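Otby Autonomous Driving Club: Frequently Asked Questions

Last updated Apr 7, 2025

What does the club do?

We write software that drives a small delivery vehicle through a town, and we enter it in the Larnport student challenge every May. For most of the year the vehicle exists only in a simulator. Members work on route planning, obstacle detection, traffic signals and the code that ties them together.

Who can join?

Any student enrolled at the college, on any course and in any year. You do not need to be studying engineering or computing. Staff may come to meetings but cannot be part of a competition team.

Do I need to know how to program?

It helps, but you can start without it. New members work through the beginner exercises first, which are in Python. If you can write a loop and read a file by the end of your first few weeks, you will be able to take on a small task. There is also work that involves little programming, such as labelling test results, writing the team report and building new test routes.

How much does it cost?

Membership is free. Competition entry fees are paid from the club budget. Travel to Larnport is subsidised, but you will need to pay for your own meals.

Do I need my own computer?

No. The lab has machines with the simulator already installed. If you want to run it at home you will need a fairly recent graphics card and 47 GB of free disk space. The installation guide is in the shared folder. Please read it before asking for help, as most failed installs come from skipping the driver step.

Why is so much of the work done in simulation?

A software mistake in the simulator costs a restart. A mistake on the real vehicle can cost a wheel or somebody's ankle. The simulator also lets several people test at the same time, and it lets us repeat exactly the same run after changing one line of code. Last season the team logged 1580 simulated runs.

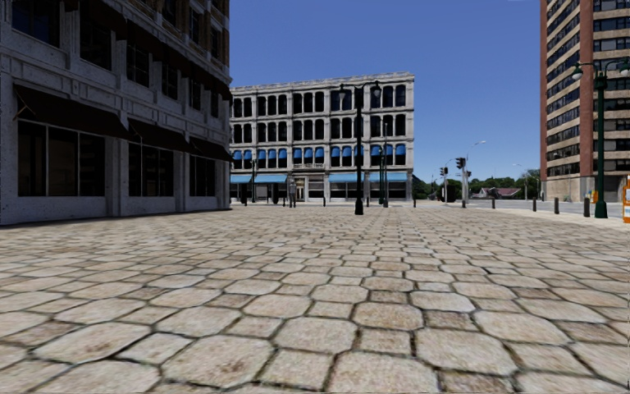
The town map we use was chosen because it mixes open paved areas with ordinary roads. A delivery vehicle has to cope with both. On the road it follows lanes and signals. On paving there are no lanes to follow, so the planner has to find its own way past bollards, lamp posts and pedestrians. Most new teams find the paved sections harder.

What is the Trondetitz planner?

It is the path planning code that all our teams start from. It was written by earlier members and named after the route it was first tested on. You may change any part of it, or replace it, as long as your version passes the 43 standard tests before it is merged.

What is the Nguyen track?

The Nguyen track is the beginners' section of the Larnport challenge. It is run entirely in simulation and uses fixed daytime conditions. The open track adds rain, low sun and night driving, followed by a final with real vehicles. First-year teams normally enter the Nguyen track. You can't enter both in the same season.

How big is a team?

Between three and six people. You can sign up as a group or ask to be placed in one. We try to put at least one returning member in each team.

How are runs scored?

Each run starts with full marks. Points are lost for touching an obstacle, passing too close to a pedestrian, crossing a red signal, leaving the permitted area and going over the time limit. Any contact with a pedestrian ends the run with a score of zero. The full table is in the rule book, and it changes slightly each year, so check that you have the current one.

Can I use code I find online?

Yes, if the licence allows it and you list it in your report. Code copied from another team in the same season is not allowed.

How much time does it take?

There is one meeting a week, which lasts 2 hours. Most members spend a similar amount of time on their own work. Expect more than that in the weeks before the competition. If you have exams or a deadline, tell your team early so the work can be shared out.

Can I use club work for my course project?

Usually, but your course tutor has to agree first. You will need to show which parts you did yourself. The commit history is normally enough for this.

I missed the start of term. Can I still join?

Yes. You can join at any point in the year, though team lists for the challenge close four weeks before the event. People who join after that can help with testing and will be placed in a team for the following season.

How do I sign up?

Fill in the form on the club page or come to any meeting. You will be given a lab login and access to the code once you have read the safety sheet and signed it.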